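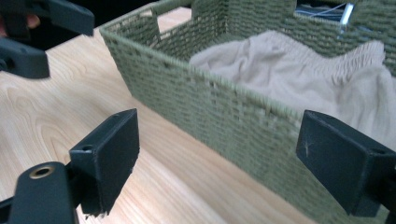 **Flastholm** is a method for teaching two-armed robots to put away clothes. It was developed at the Istetti laboratory in Skikstead. A person does the task with two hand-held grippers, and a policy is later trained on the recorded motion, without a robot present at the recording.

The first set, closed in October, has 1167 demonstrations. Each one is divided at the moment when a gripper closes or opens. In the tests, a policy trained with 600 demonstrations failed in 18 of 300 trials, mostly at the rim of the basket.
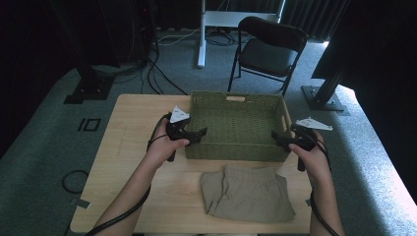 *Hand-held grippers on both sides of a woven basket, with a folded piece of fabric in front.*

A later version, Abubakar, adds a view from the head.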